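June 1, 2018
Posted by R. Sauerland
Filed under: Self-Improvement, Daily Log

Day 37 of the confidence programme. Woke at the prescribed hour and carried out the Saltemer Stare on the bathroom mirror for 60 seconds. The manual states that the first party to look away has conceded authority. The mirror did not look away. Logged as a draw, pending appeal.

Breakfast was taken standing, on a chair, as elevation is said to increase perceived status by 7 per cent. Perceived status was not measured, there being no one else in the kitchen. The ceiling is lower than the manual assumes.

At work I applied the Esov Pause, in which the subject leaves a silence before answering any question so as to appear thoughtful. The manual gives no upper limit. I was asked at ten o'clock whether I wanted the window open and replied shortly after lunch. By then the matter had been settled by other means and two colleagues had gone to fetch the first aider.

In the afternoon I attempted mirroring, copying the posture of a superior to build trust. My manager was on crutches. I obtained a pair. Trust did not build at the expected rate and I have been asked to return them.

Expenditure to date stands at almost 2000, mostly on the Pundesska audio course, which is played during sleep and consists of a man saying my name incorrectly.

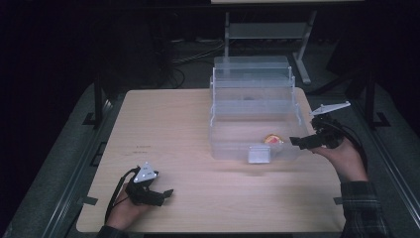
I have written to ask for a corrected recording. The reply says that answering to the wrong name is covered in module seven, which is released in October. Until then I am to introduce myself as Gordon. Tomorrow: the firm handshake, both hands, lift at the elbow.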